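4 Vorführbetrieb bei Besuchen und am Tag der offenen Tür

Dieser Abschnitt gilt für die Greifzelle Zerkero im Vorführbetrieb. Wer die Zelle nur im Regelbetrieb nutzt, überspringt ihn. Eine Vorführung belegt, dass die Zelle an diesem Nachmittag gegriffen hat. Über den Dauerbetrieb sagt sie wenig, und so sollte sie auch angekündigt werden.

4.1 Vorbereitung

1. Prüfen, ob die Behälterkante mit der Federklemme gesichert ist.
2. Schläuche und Kabel am Arm so führen, dass sie in keiner Stellung am Behälterrand hängen bleiben.
3. Geschwindigkeit im Menü »Besuch« auf 15 Prozent begrenzen.
4. Teile gemischt einlegen: Spielzeugtiere, Bürsten, Stifte, flache Packungen. Keine Auswahl nach Erfolgsaussicht treffen.

Vorsicht: Solange der Arm freigegeben ist, greift niemand in den Behälter, auch nicht »nur kurz«. Das Bedienhandgerät bleibt in Reichweite der vorführenden Person.

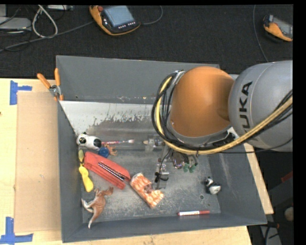
Iulian Stanciu wendet dagegen ein, ein gemischter Behälter beweise noch gar nichts, solange der Vorführende die Teile selbst einlege; man solle das die Gäste machen lassen und danach nichts mehr zurechtrücken. Dem schließen wir uns an, siehe Schritt 6.

4.2 Ablauf

5. Arm in Grundstellung fahren und Freigabe wegnehmen.
6. Gäste den Behälter befüllen lassen. Höchstens 790 Gramm je Teil.
7. Freigabe erteilen, Zyklus starten.
8. Nach 3 Fehlgriffen am selben Teil hält die Zelle an. Den Halt stehen lassen und erklären, nicht stillschweigend quittieren.

Hinweis: Der Zähler im Startbild zeigt nur gelungene Griffe. Ein Stand von 4000 klingt gut, ist ohne die Fehlgriffe aber wertlos. Diese stehen im Menü »Protokoll« auf der zweiten Seite und gehören auf Nachfrage gezeigt.

4.3 Nach der Vorführung

9. Begrenzung erst aufheben, wenn alle Gäste den Bereich verlassen haben.
10. Protokoll vollständig sichern, Abbrüche eingeschlossen.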